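# The Koivisto twin washer: two drums in one white cabinet

I've had so many emails about this machine that I'm giving it a page of its own. It's the Koivisto twin, one tall white cabinet with a big drum up top and a smaller one below, each with its own round door. We started carrying it at Drultlow in February, and I took one home myself before I'd write a word about it (my husband still thinks that was an excuse to get a new washer, and fine, he has a point).

What sold me was the split. I used to save up delicates until there was enough of them to bother with, which meant I was always missing the one shirt I wanted. Now the big stuff goes in the top and the little stuff goes in the bottom, and they can run on different programs at the same time. Towels up, blouses down. I love it more than a grown woman should love an appliance!

The lower drum is small, so be fair to it. I put in gym clothes, baby things, wool socks, a couple of dishcloths. If you try to stuff jeans in there you'll be cross with it, and with me.
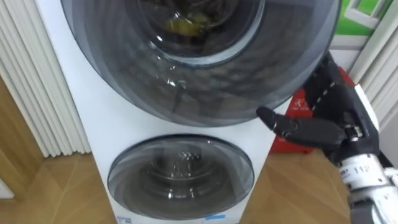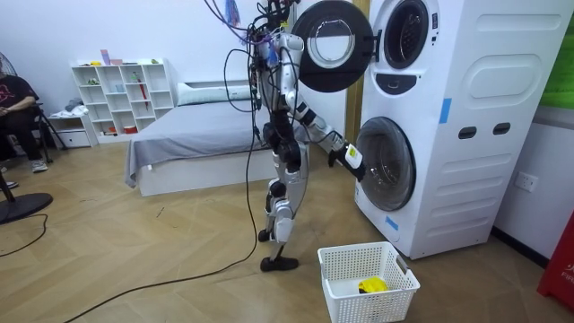
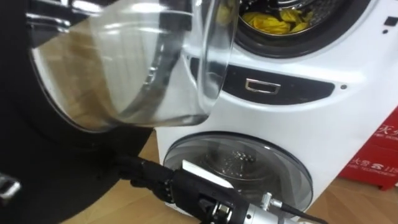
Both drums are stainless steel inside. Wipe the gasket on the top one after your last load of the day, and leave the door open for a while so the drum can air out. I keep an old rag on a hook for that. My first machine got that sour gym bag smell and I never managed to get rid of it, so I'm a little strict about this now.

A word on height, because Helmi Hämäläinen in our Nundton store gets asked this more than anything else. You load the big drum standing up, which is lovely if your back complains like mine. The lower one still means a bend. If you're on the short side, come in and try reaching to the back of the upper drum before you order. Helmi keeps a sock in there for people to fish out.

Some things I'd want to know before buying:

- Measure your doorways and the turn at the top of the stairs. It comes as one piece and we can't split it on the landing.
- The top door is big and needs room to swing. Don't push the cabinet tight up against a shelf on the hinge side.
- The floor has to be level. We bring a spirit level and adjust the feet, and that's part of delivery.
- Pick a detergent that doesn't foam like crazy, and use less than you think in the small drum. I use half a scoop.
- Zip up the zippers. Same as any machine, but I'm saying it anyway.

People ask about noise. With both drums spinning I can hear it from the kitchen, a sort of low hum, and I close the hall door if I'm on the phone. It has never walked on me. The Hondatora I had before used to creep across the bathroom like it was heading out for the evening.

Delivery is free within 34 miles of the store, and past that it's a flat $20. Eetu Laitinen and his crew will carry it up, hook up the water, and run a short rinse in each drum before they go. Hauling away your old washer is included too, just have it drained and unplugged.

We ask for a $200 deposit to hold one, and you get it all back if you change your mind before it goes on the truck. The floor model at Nundton is $600 off until we sell it. It has a small scuff on the back that you'll never see once it's against a wall. Call and ask for Helmi if you want it, she's got the key to the stockroom and she answers faster than I do.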